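Zundeck Office Park, Building 2
Break Room and Snack Point Inspection, quarterly
Date: March 4, 2024
Form 817, completed on site

1. Storage of packaged food
1.1 Dry goods kept off the floor: Pass
1.2 Cupboard doors close fully: Fail
Comment: Left door of the Kurent wall unit drops at the lower hinge. Same finding in December. Hinge to be replaced; tightening the screws has not held.
1.3 Ingredient and nutrition information present on packets offered to staff: Pass
Comment: Information in a language other than English is acceptable for personal food. For shared food, an English allergen card is to be placed next to it.
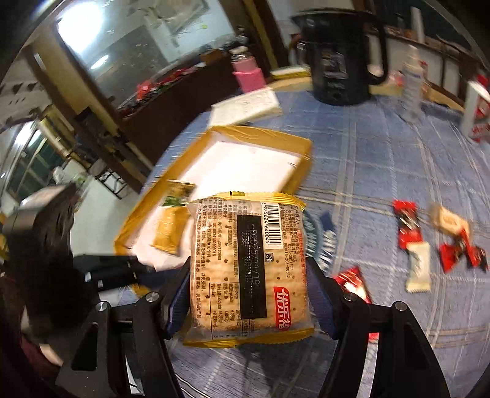

1.4 Opened packets clipped or moved to a lidded container: Partial
Comment: Lidded containers are supplied but stored on the top shelf, out of reach without a step. Move to the middle shelf.
1.5 Evidence of pests: None found
Comment: Check behind the refrigerator was limited. The unit could not be pulled out past the water line.

2. Electrical
2.1 Plattner kettle, cord and base: Pass
2.2 Microwave door seal: Pass
2.3 Extension cords in permanent use: Fail
Comment: One cord feeds both the toaster and the coffee machine. Remove. Toaster goes to the wall outlet by the sink until a second outlet is fitted.

3. Tables and shared trays
3.1 Table stable, no rocking: Pass
3.2 Table covers clean and clear of the walkway: Pass
3.3 Shared trays wiped before refilling: Not verified
Comment: No cleaning log on display. Post one inside the cupboard door.

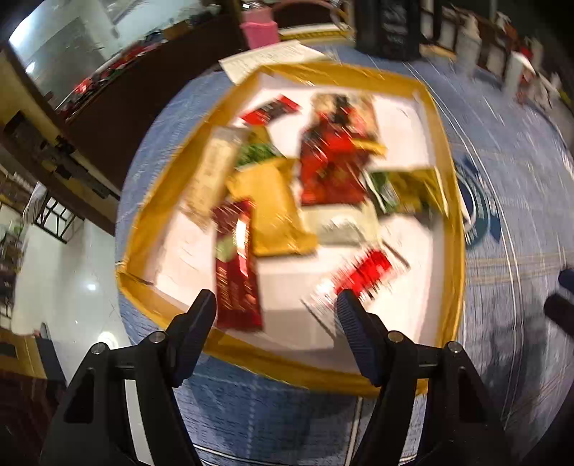 Comment received from Zisico, second floor: the log was taken down when the cupboard was painted and has been kept in the supply room. We can put it back this week, but item 3.3 should then read "log not displayed" and the hinge should be fixed first, as the door will not hold a clipboard.
Response: Wording changed in the final copy. Hinge order raised to priority.

4. Exits and floor
4.1 Exit route at least 48 inches wide: Pass
4.2 Floor mat edges flat: Fail
Comment: Mat at the sink curls at one corner. Replace.

Score: 85. Reinspection required for 1.2, 2.3 and 4.2.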